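**To:** Emmanuel Mwakalinga, Mfinanga Fund
**From:** Packing floor, Mistcombe
**Re:** Pidine crate changeover, progress to October 3, 2021

You asked for a plain account of what the second payment bought, so I'll start with what I can stand behind. The blue crates are here and in use. We ordered 413, and all but 34 have been delivered. The missing ones are the small size, which Cletthorpe keeps promising for "the next truck." I've stopped writing down the dates.

The proposal said crates would replace cardboard for everything moving between the carts and the packing line. I didn't believe that in April and I don't now. We still bought 1,677 boxes this period. That's fewer than before, but customers want their goods in a box, and a box has to be opened and stood on the rollers whether or not a crate came before it. I'd like the savings figure in the original budget withdrawn until someone can show me how it was worked out.

The steel carts are a better story. They wipe down easily and the open racks take crates of different sizes. What they haven't done is settle where things go. Crates get pushed in wherever there's a gap, and flat cardboard ends up on top, where it hides the top level from anyone looking for stock. Labels were budgeted at $65 and I'd spend that before buying another cart.

Still open:

- small crates from Cletthorpe
- a rule for what may sit on top of a cart
- torn box flaps, cause not known

I can't recommend releasing the third payment in full yet.

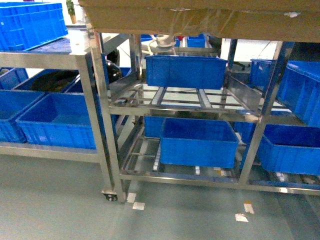
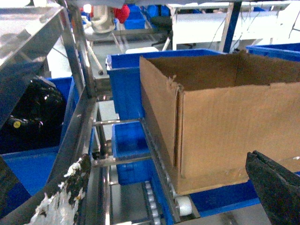
*Mistcombe packing floor: crates on the steel carts (first photo); open box on the roller conveyor (second photo).*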